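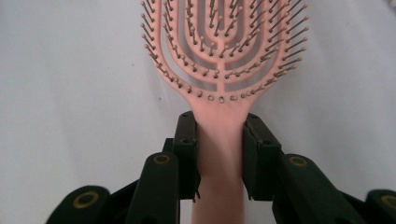

In Praise of the Small Dictionary

I have a soft spot for the pocket dictionary, the kind with a cracked spine and print so tiny you end up holding it under a lamp. Mine has 238 pages and I bought it one rainy April, when I was supposed to be shopping for shoes. It's the best thing I own for finding out what I don't know (and there's a lot of that!).

My old neighbor Ludger Dreßler and I have been arguing about this for years. He likes his words on a screen, all of them at once, with the sound files and the family trees and the quotations from sermons. I do see the appeal. Look up "nice" in one of the big ones and you can lose a whole evening, happily, tracing how it wandered over from meaning foolish to meaning pleasant.

But a small dictionary has had to choose. Somebody sat down with far too many words and far too little paper and decided that "gusset" could stay and something else had to go, and I love imagining those afternoons. I don't always agree with the choices. Mine gives two lines to "haberdasher" and has no room at all for "dither," which seems to me a word a person needs nearly every day.

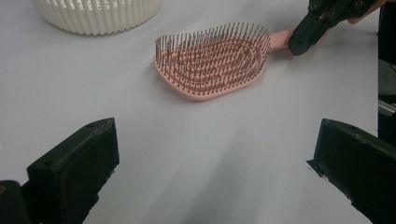 And then there's the pleasure of the wrong page. You go in for "parsley" and come out with "parsimony," and you feel you've been given a little something extra for your trouble. A search box takes you straight to the door you asked for, and very polite it is too, but I like to look in at the neighbors on the way.

Ludger says I could get the same thing from a word-of-the-day email. I tried one for 30 days. The words were all show-offs, the sort you'd never get to use at breakfast, and I missed the plain ones terribly. Give me "ladle" and "lag" and "lamb" all in a row, and a cup of coffee beside me, and I'm set until lunch.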